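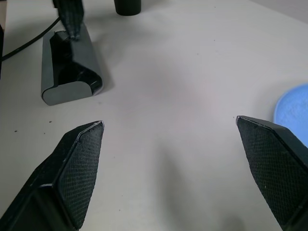

白色桌面，碎屑在左边，蓝色圆盘在右边。

上个月换了住处，厨房比原来小，一张桌子既吃饭又办公。早饭的渣子、充电线、杯子、盘子全在上面。我每天晚上收一次，用厨房计时器量过，平均9分钟。于是又想起那个老问题：这9分钟什么时候能交给机器？

我在Ovano做了几年产线自动化，后来转去写文档，不算研究人员，但夹爪见过不少。下面写的是我自己的看法，和公司无关。

先说收桌子这件事难在哪里。人收桌子的时候不会去想顺序，手伸过去，线拨到一边，盘子端走，抹布一擦就完了。换成两根手指的夹爪，每一步都要单独处理。

盘子。浅盘子平放在桌上，边沿离桌面很近，手指要从侧面夹住盘沿，角度低了会刮桌子，高了夹不稳。指面上的网纹垫能增加摩擦，可是盘沿是弧形的，两块平垫子夹弧面，接触的地方只有一小条。我们当年在测试台上试过类似的东西，同一只盘子抓35次，掉了6次。这个数字放在演示视频里还可以，放在家里就是每周扫好几回碎瓷片。

线。细的黑线是最麻烦的。它没有固定形状，拽一头，另一头跟着动，连着的东西也会被带走。人会一只手按住设备，另一只手理线。机器要做到这一点至少得有两条手臂，还得知道什么时候该按住，按多大力。按轻了设备滑走，按重了外壳留印子，要是正好按在按键上，又是另一回事。

碎屑。桌上那些小黑点，夹爪完全没办法，这本来也不是它的活。得换工具，拿抹布或者小吸尘器。抓抹布不难，难的是擦的时候一直保持合适的压力，还要绕开没收走的东西。还有一点，机器要分得清哪些点是渣子，哪些是桌面本身的痕迹。我自己有时候都要用指甲刮一下才知道。

去年12月我去Brindska看过他们的展示间。负责接待的是Yavuz Sarıgül，人很实在，没有给我放宣传片，直接让机器收一张摆好的桌子。桌上东西不多，都是它见过的。收完用了34分钟，中间停了两次，一次是杯子把手朝向不对，一次没弄清原因，重启以后就好了。我问他这个时间能不能缩短，他说能，不过缩短以后失败的次数会上去，他们现在宁可慢。

34分钟对9分钟，单看数字差得很远。但我觉得慢不是主要的问题。洗衣机也慢，洗一桶衣服比我手洗慢多了，没人嫌它，因为放进去就可以走开。收桌子的机器现在还不能走开，得有人在旁边看着。看着机器干活比自己干活还累，这一点在车间待过的人都明白。

说到车间，情况要好一些。工位上的零件是固定的，托盘是固定的，光线也是固定的，夹爪每次去同一个地方拿同一样东西，可以连着干一个班。Bakness的装配线上有几个工位已经是这样了，我去年写他们的操作手册时在现场待过几天。可是即便在那里，凡是碰到线缆的工序，还是人在做。插头对准、线走进卡槽、多出来的一段塞好，一个熟练工几秒钟的事，夹具改了好几版也没有做下来。

我以前的同事Devendra Tyagi看法比我乐观。他的意思是，现在的办法已经不是给每样东西单独写程序了，而是让人操作着机器做很多遍，把数据收集起来再去训练，换一只盘子、换一种线，机器也能应付。他给我看过一些结果，叠毛巾、把盒子盖上这类动作，确实比我在产线那几年见到的灵活。把摄像头装在手腕上，近处看得清楚，手指和物体之间差多少也能看出来，这对抓取帮助很大。

不过腕部的视角也有它的问题，手指本身会挡住一部分东西。盘子有一截被手指外壳遮住，机器就得靠别的摄像头，或者靠记住刚才看到的样子。人也会被自己的手挡住视线，但人有触觉，摸一下就知道盘沿在哪里。便宜又耐用的触觉，我还没有见到能放心装在家里的。

所以我现在的判断是这样：

车间里形状固定的搬运，可以交给机器，很多地方已经交了。
车间里带线的活，还要等。
家里的单项动作，比如把盘子从桌上拿到水槽边，在有人看着的情况下能做。
把一张乱桌子从头收到尾，人不在家也能做完，现在不行。

至于还要几年，我不猜。以前猜过，写在旧博客里，到期了没有兑现，还有读者专门来信提醒我。

我自己先做了一点改动：充电线用夹子固定在桌子边上，盘子换成边沿高一点的，吃面包的时候下面垫一张纸。这些改动对机器有好处，对我也有好处，收桌子的时间短了一些，具体多少还没有重新量。

下一篇写洗碗机的碗架，上次有人留言问过为什么深碗总是放不进去。

2019年10月16日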